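Home Journal Current Issue Archive Search

3.2 Surface finish and cleaning habits

Kitchens in the Promholm survey were grouped by the main material of the worktop. Households with stone or stone-look counters said they wiped them down more often than those with wood, and they were more likely to use a spray cleaner. Of the 100 households that returned the January form, 16 had replaced a counter within the last 2 years, and 11 of those had moved from wood to a pale stone finish. Light color was the reason given most often, ahead of price. Figure 2 shows a white marble counter with faint gray veining next to darker wood.
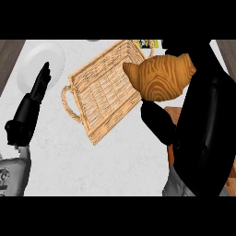
Figure 2. White marble counter with a round white plate. Computer rendering. Source: Kostiuk image set.

Staining was reported for both materials, but the complaints differed. Owners of marble named coffee, lemon juice and wine. Owners of wood named standing water near the sink and marks from hot pans. Sealing was uncommon in either group, and several respondents did not know whether their counter had ever been sealed. The Flurkley survey asked only about floors, so its results cannot be compared with ours on this point.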